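Tips from my bench: teaching the arm to handle processors without ruining your evening

I've been showing our arm how to pick up and put down CPUs for most of the spring now, and people keep asking me for the short version. There isn't one, sorry! But I did keep a notebook, and these are the bits I'd go back and read to myself in March.

Warm up first. I do nine throwaway runs with the controller before I record a thing. My hands are stiff, I overshoot, I squeeze too early, and I'd much rather all that went in the trash than into the training set.

Slow down before the pocket, then keep moving. When I started I would creep up to the plate and stop dead for a second or two while I made up my mind. The arm learned the stopping beautifully (it would hover there like it had forgotten its keys). Now I pick my line early and go in at one steady crawl.

Put tape on the floor where your feet go. If I drive from the same spot every time, left on the stick means the same left every time, and I stop twisting my neck to see around the fingers.

Use chips you don't love. I bought a tray of dead server pulls through Condori and I don't flinch when one gets a scuff.

Grip by the two opposite edges and keep the pads off the flat of the lid. And line the fingers up before you close them, because fixing a crooked grip halfway through teaches the crooked grip too. 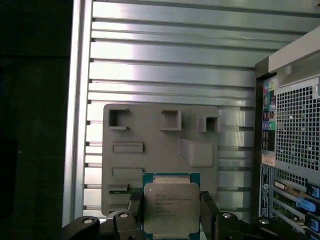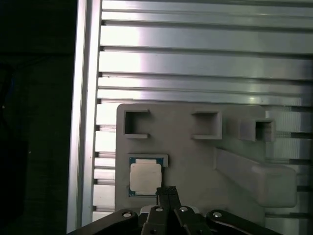
Same gray plate behind the gripper both times, one with the chip held and one with it in its pocket.

Lizeth Guzmán wrote in to say she throws out far less than I do. Her feeling is that a fumble followed by a clean recovery is the most useful thing you can record, as long as you label it, and that her arm at Heltmont only got good at re-gripping once she stopped deleting the ugly ones. She also guides hers by hand for the last inch and uses the controller for everything before that.

I tried it her way for a week and I'm half converted. I keep the recoveries now, in their own folder, and I still dump anything where I plain got lost. Guiding by hand is lovely on the light arm, but my shoulder was complaining after 36 runs, so have a stool ready.

A few leftovers. Wipe the finger pads between batches with a dry lint-free cloth. Shift the plate a little every so often, or the arm learns one exact spot and nothing else. Name your files the same day you make them! I have 302 runs from April called "test" and I'm still opening them one by one with my coffee.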